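Gimia extends coated cotton table linen range to hospitality buyers

Plavitz, 21st October - Gimia, the table textiles manufacturer, has extended its Zarnevura range of coated cotton tablecloths to hotels, cafes and contract caterers. The range was previously sold only through household retailers. Trade orders open today and first deliveries leave the Plavitz finishing plant before the end of the month.

Zarnevura cloths are woven from combed cotton and finished on the upper face with a water-based acrylic coating. The coating is applied in two passes and cured between them. The lower face is left uncoated so that the cloth grips the table and hangs without stiff folds at the corners. The trade version uses the same base cloth as the retail version, with a heavier second coat and a double-stitched hem.

In abrasion tests carried out at the Plavitz plant, samples of the trade cloth were wiped 900 times with a damp cellulose pad and a neutral detergent. Print loss was assessed by eye against an untreated strip under daylight lamps. No change was recorded on the plain colours, and a slight dulling was recorded on the darkest printed ground, which has been withdrawn from the trade list pending a change of pigment.

The finished weight is 226 grams per square metre. Cloths are supplied in eight standard sizes, square, round and rectangular, and can be cut to order in lengths up to 20 metres on the roll. Roll goods are supplied unhemmed. Shrinkage after the first wash at 40 degrees is allowed for in the cut size of hemmed cloths but not in roll goods, and buyers who intend to hem their own should wash a sample length first.

Colours for the trade launch are chalk, oatmeal, slate blue and brick, each available plain or with a narrow check. Batches are dyed separately and small differences in shade can occur between them. Buyers fitting out a single dining room are advised to order the full quantity at one time and to quote the batch number, printed on the hem label, when reordering.

Weaving for the range has been moved to the Nogueira mill, where wider looms allow the largest rectangular size to be made without a centre seam. Coating, cutting and hemming remain at Plavitz. The retail range will change over to Nogueira cloth as existing stock is used up. Item codes and care instructions are not affected.

Cloths should be wiped down after use and stored rolled, coated face outwards. They may be ironed on the uncoated face at a low setting. Bleach and solvent-based stain removers will damage the coating and are excluded from the guarantee, as are scorch marks and knife cuts.

Swatch cards and trade price lists are available on request from the Gimia sales office in Plavitz. Requests should state the sizes required and whether hemmed cloths or roll goods are wanted - separate price lists apply.
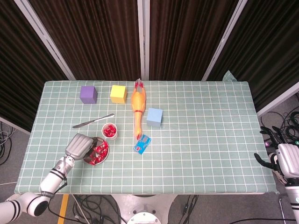

Swatch cards are sent free of charge and need not be returned. Full-size samples are invoiced at trade price and credited against a first order.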